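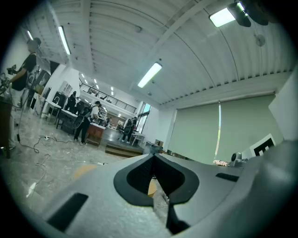
1. Open — the room (3 min, no more)

Leave the slide up while people sit down. Say hi, thanks to Stasutden for having us, phones off etc.

Start with: big rooms get fitted out from the floor up. Benches, power, storage. Ceiling and windows come last and by then the money's gone. This talk goes the other way, top down.

Point at the ceiling first. White, corrugated, long ribs. Ask the room — who works under one like this? Wait for hands. Don't rush it.

Then the tubes, the beam, the railing at the back, the screen on the right. Quick. Come back to each one later.

2. Light

Fluorescent tubes. Everybody has opinions. Mine: fine for walking around, poor for close work.
Old rule at our place was one level everywhere. Bad idea. A bench needs more than an aisle.
Number to give: we aimed for 600 lux on the bench tops, and let the walkways drop well under that.
Task lamps! Cheap. Put them on arms, not on the bench, or they get burried in a week.
White ceiling helps, bounces light back down. If yours is painted dark, repaint before you buy a single new fixture.
Slide has small ceiling lights as well, under the mezzanine, way at the back. Different job. Low ceiling there, so small and many beats big and few.

(If someone asks about LED swap — yes, did it, took a weekend, happy to talk after.)

3. Screens and glare

Roller screen, pale gray-green. Big one, covers a lot of wall.
Pale colors are good, they glow a bit and the room doesn't go dead when they're down.
Look at the thin bright strip running down it. Light like that moves across a desk all day and drives people nuts. Walk your own room at 3 in the afternoon and see where it lands.
Tall window at the back too, bright. Nice to have daylight at the far end. Don't put a monitor facing it.
We tried two screen fabrics at our place, the Dedo and the Vorus. Dedo was thicker, people kept it up because the room felt shut in. Vorus stayed down. Went with Vorus.
Chains: get long ones. Trust me.

4. Mezzanine

Black metal railing. Simple, you can see through it — keeps the room feeling like one room.
Solid panels would make the back feel like a different building.
What goes underneath? Quiet stuff. Reading, small tables, parts storage. NOT the loud saw, the low ceiling throws it all back at you.
What goes on top? Light things only unless somebody has checked the load. Ours was full of boxes from the Sarantis move for two years, 77 of them, I'm ashamed to say. All gone by August.
Tell the box story short. It gets a laugh but it eats time.

5. Noise

Hard ceiling, hard floor, big volume. Means echo.
Clap test: stand in the middle, clap once, listen. Do it live if the hall is any good.
Soft stuff helps. Felt panels, curtains, even a row of full bookshelves.
Ribs in a ceiling break the sound up a little, but dont count on it.
Hang panels over the benches first, edges later.

6. Cost slide (skip if behind)

We put 30 percent of the fit-out money into things above head height. Got pushback. Would do it again.
Order: paint, lamps, screens, panels. Stop whenever the money stops.

7. Questions

Likely ones: heating (separate talk), who cleans the high windows (hired in, twice a year), can you hang things off the beam (ask an engineer first, please).
Handouts by the door — remind them twice.
Get the adapter back from the desk before leaving.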